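Speaker notes -- student showcase, Fri 27 May
Skumum team, slot is 5 minutes plus questions

Opening (don't rush this bit)

Hi everybody, I'm Efua Gyamfi, and I'm speaking for the Skumum team. We're the ones who've been waving plastic claws at a table all spring, so if you've walked past our room and wondered, now you get to find out!

Ask for hands: who has tried to explain to somebody how to tie a shoe, just with words? Wait for the laugh. Then say that's pretty much our project. We didn't want to write out every little motion for the arm, we wanted to show it. So a person does the job with the same kind of fingers the arm will have, we record it, and the arm learns from that.

Slide 2 -- the tool 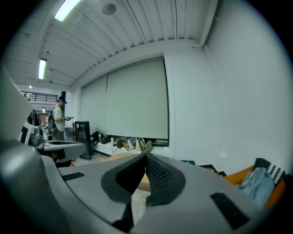 Close up: the padded fingers, with our room behind them.

Talk about the fingers first, people always ask. The pads have a fine dotted texture on the inside. Our first try back in April was with smooth pads and small things kept shooting out sideways (I have a story about a marble, only tell it if there's time).

Point out how much room the body of the gripper takes up. From where the tool sits, you see a lot of tool. That surprised me when I watched our first recordings, and it meant I had to relearn how to come at an object so the good part of the action stays in view. I now reach for my coffee mug like that at home, which my sister finds very funny.

Slide 3 -- two hands 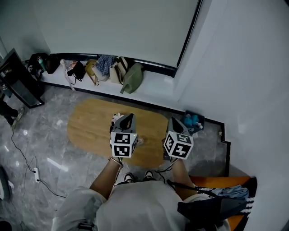 One gripper per hand at the oval table, small glass object in between.

This is the slide to slow down on. Things to say, any order:

The white cubes with the black square patterns are markers. Software looks for those squares and works out where each gripper is and which way it's tilted. If you cover the squares with your sleeve you lose the position, ask me how I know.

Two hands are so much harder than one. With one gripper I felt like an expert after a morning. With 2 I felt like I was wearing oven mitts in somebody else's kitchen. The trick we landed on is to let one hand hold still while the other works, and then swap.

Clear things are mean! A cup with a color on it is easy for a camera to find, a clear one is mostly whatever is behind it. We kept them in the set on purpose -- the Tapia challenge has them on its list and we'd like to enter.

Strap on the wrist: tighten it before you start. I skipped it once and spent the whole session squeezing the handle too hard. Sore thumb for days.

Slide 4 -- where we are

We have almost 720 recordings that passed our check. Passing means both grippers tracked from start to finish and the object ended up where it was supposed to. Skesitz is our name for the script that does the checking, and yes, it rejected my entire first afternoon.

Three tasks so far: pick up and set down, pass from hand to hand, and stand a fallen object back up. The first one trains nicely. The hand-to-hand pass works on good days. The third one, well, we're going to keep at it. Be straight about this if they ask, don't oversell.

Slide 5 -- what I'd like from you

Come try it. It takes a few minutes to learn and we badly need people who move differently from us, left-handers most of all. Sign-up sheet is by the door.

If someone asks about Pronitari: that's next year's project, same tools, softer objects. Socks, probably. Don't promise socks.

Thank the team, drink some water, take questions.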